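4.2 Covering and marking the food table

This section applies to long tables used for sandwich assembly and plating. Complete it before any boards, plates or trays are brought to the table.

Parts needed: brown kraft paper, blue tape, Furkgate table clips (2), tape measure.

1. Clear and wipe the table. Let it dry fully.

2. Unroll the paper from the far end to the near end. Pull it flat and fix it with the clips.

3. Run the long tape lines first, front to back. Press from the center outward.

4. Add the cross lines. Keep the cells rectangular and large enough for a full-size cutting board.

5. Remove the clips.

NOTE: Do not stretch the tape. Stretched tape shrinks back and lifts the paper.

6. Place the cutting board flat inside a cell near the far end, then set the round plate closer to the middle.
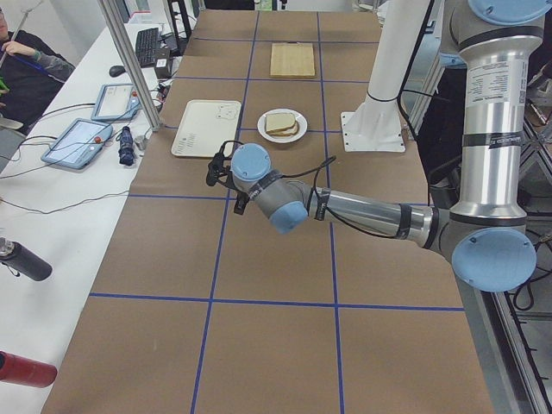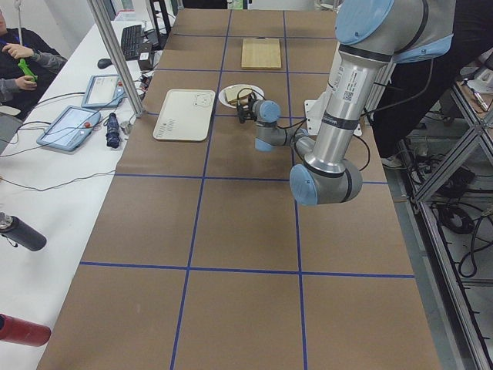
7. Check that the board does not cross a tape line. Move the board, not the tape.

8. Keep bread on the plate until it is needed. Bread must not touch the paper or the tape.

CAUTION: Do not cut on the paper. A knife will go through it and mark the table – use the board only.

9. Replace the paper when it is torn or greasy. Order replacement rolls under Kurian part no. 163.

For cleaning the boards and plates, see section 4.3.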